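Preparing a robot dusting demonstration for an open day: shelf, scraps and where the visitors stand

Posted in Events and Demonstrations by Ayten Sönmez, 04/09/2019

Hello to all. I work in the small robotics group of Demirtaş, and in October we will have an open day in our hall. One station is a two-arm robot which cleans a two-tier shelf with a duster. Visitors are mostly families and teachers, and each group stays at the station for 12 minutes.

I made a visit to Flutalia to see how they arrange the same kind of station, and I took two pictures home with me. The first is from the moment I liked the most, with the duster over the table and a person's hand between the two boards of the shelf. 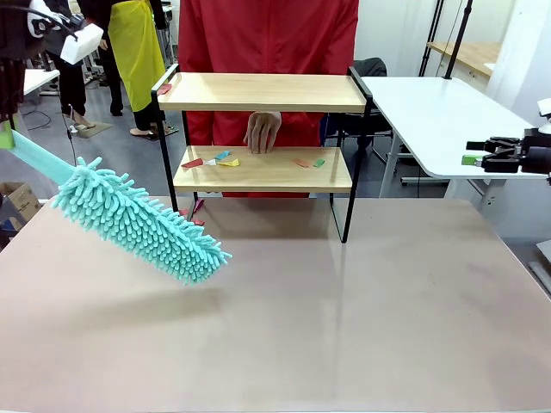
Duster on the left, a hand at the lower board. Flutalia visit.

I have three problems. The first one is the small pieces. I would like that the visitors can see from the second row which piece has been moved, but our own pieces are gray and they disappear on the wood. The second one is the people. I do not know how near a helper may stand to the shelf when the arms are switched on. The third is time. One full round of cleaning takes us 90 seconds when it goes well, and much longer when it does not go well, and then children start to walk away.

We have a budget of 700 euros for this station and the shelf is already paid. Please write to me what you would change. I thank you in advance for your patience with my English.

Joonas Mäkelä
3 answers in this section

Hello Ayten, I did this kind of station two times at the Grurnton open day, so I can say something about it.

For the pieces, use colored paper. It costs almost nothing and you can cut new ones in the morning. Take strong colors and put them on every level, also on the table below the shelf, so the visitors understand that the table counts as a level too. Your second picture shows it well, I think, so I ask the moderator to place it with my reply.
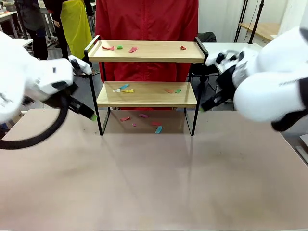 Colored scraps on both boards and on the table, one arm at each side.

Look at the pale wood and the pale table. Red is easy to see on both of them. The white scrap on the lower board is harder, and I would leave white out completely. I would also not put the scraps so close together that one lies over another. If the visitors must see which one was moved, leave the width of a hand between them. One of the red scraps on the upper board is crumpled, and this I would copy, because a crumpled scrap stands up a little and can be seen from the side. Please test it first with your own duster. Mine was a flat one and it pushed the crumpled paper very nicely, but a fluffy one may behave in another way.

For the people, I cannot give you one distance. It depends on your robot, and the person responsible for safety at your company must decide it. Our rule at Grurnton was simple: when a hand goes to the shelf, the arms are stopped, and the operator says the word "stopped" loudly before the hand goes in. We put tape on the floor, and the helper stood behind the tape during the whole round. Visitors had their own line, further away. We practiced this for 45 minutes on the evening before and I would not make it shorter.

About the time: do not clean everything. Do one board for each group and let the children choose which one. When the robot misses a piece, the helper can explain why it is difficult, and in my experience the teachers ask more questions at this point than at any other.

Erdal Bozkurt

We used candy papers. Worked OK but they fly away if somebody opens the door. Buy a heavier duster maybe?

Tülin Tekin

I agree with Joonas about the paper, and not so much about letting the children choose. With us they started to argue, and the time was gone. We decided the board ourselves and let one child say "start".

Two small things I can add. Check the cables before you open the doors, both on the table and on the floor, and fix the ones where people will walk. And try the station from the height of a child. Our shelf was on a high table, and the small visitors saw only the lower side of the upper board. We borrowed a low bench from Garine and it helped, but you need a person who watches the bench all the time.

Ayten Sönmez, comment under the reply of Tülin Tekin

Thank you, I did not think about the height at all. I will measure our table tomorrow and ask my colleague Erhan Işık if he can find a bench. I will cut the paper in red, blue and green and leave the white out.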